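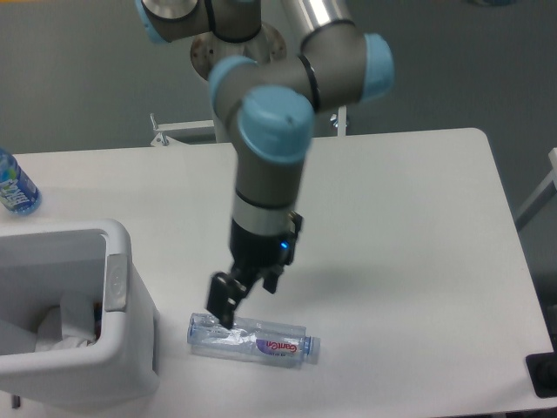
Open day at the Dodov depot: an afternoon with other people's rubbish

There are better ways to spend an April afternoon than driving to Tetmont to look at recycling. I can think of several. But the council newsletter promised free parking and a sausage sizzle, and I am easily led.

Dodov sorts the household recycling for Tetmont and the two towns up the valley, and once a year it opens the gates. You sign a form, you're handed a hi-vis vest in the one size that fits no human being, and you wait by the weighbridge until your group is called. Ours was led by Laiba Satti, who has worked there for 7 years and can no longer walk past a bin at a party without looking in.

The first stop was the display room, all white tables and good intentions. I spent longer than I'd planned at the one with the water bottle. It was a Ganten, red lettering over a purple swoosh, lying on its side with its light blue cap still on and a crinkle through the middle. Next to it stood a white bin with crumpled tissue in it and something small and dark red down the side. I have that bin at home, more or less, down to the tissue.

Laiba's advice on bottles: empty them, put the cap back on, and don't bother with the label. I have been peeling labels off for years, with my thumbnail, over the sink. I asked whether this had helped at all. She was kind about it.

Tissue goes in the general rubbish, always, however clean you believe it to be. A man from Dursun argued this point at some length and lost.

Then the sorting hall, which is loud. The viewing platform holds a dozen people and smells like the bottom of a schoolbag. Down below, the belt carried milk jugs, cereal boxes, one thong and what I'm fairly sure was a toaster. Bales of plastic were stacked along the far wall, 916 of them according to the whiteboard — waiting on a truck to Triltuvow, where they get washed and shredded.

The tour takes 700 metres of walking, much of it up steel stairs, so wear proper shoes. Prams have to stay at the gate. Kids were given a magnet shaped like a wheelie bin, and adults could have one too if they asked. I asked.

The sausages had run out by three. The parking was free, as promised, and a fair hike from the gate.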